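List: Prallis owners – technical
Subject: Re: Range loss at highway speed after tire change

> I changed from the factory 17-inch tires to a set of all-season ones in
> February. Range at a steady 70 mph has dropped a lot compared with last
> fall. Same commute, same charger at work. The dealer says the battery
> is fine. Is this the tires, the cold, or something I should chase?
> The long-range car is rated at 348 miles and I am nowhere near it.

Two separate things are mixed together in your numbers, and you need to split them before you blame the tires.

The rated figure comes from a mixed cycle with a lot of low-speed driving. At a constant 70 the car spends most of its energy pushing air, and cold air is denser. You would have lost range over the winter on the old tires too. The trip computer also resets its average when the 12-volt battery is disconnected, which some shops do during service, so check that your baseline is still the old one.

I ran mine on the Brimodora loop, out to the Plindwood exit and back, with a lunch stop at the turnaround. Order of work was as follows.

1. Set cold pressure in the morning before the car has moved. I used the door placard value. Many tire shops fill to a generic number, and mine came back 4 psi low.

2. Charge to 100 percent, precondition while plugged in, and reset trip B. Drive out on cruise control with the cabin set to a fixed temperature. Stop, note the consumption, and eat.

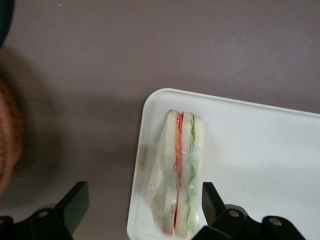

3. Drive the same road back at the same speed. Average the two legs. This takes out most of the wind and all of the elevation change.

4. Repeat on a day at least 33 degrees (F) warmer. If the gap closes, it was mostly weather.

If consumption is still high after step 4, look at alignment. Rear toe is adjustable on this car and is often skipped. The Schumacher OBD adapter reads pack temperature if you want to log that as well – it is not required for the comparison.

Post both legs, not only the average.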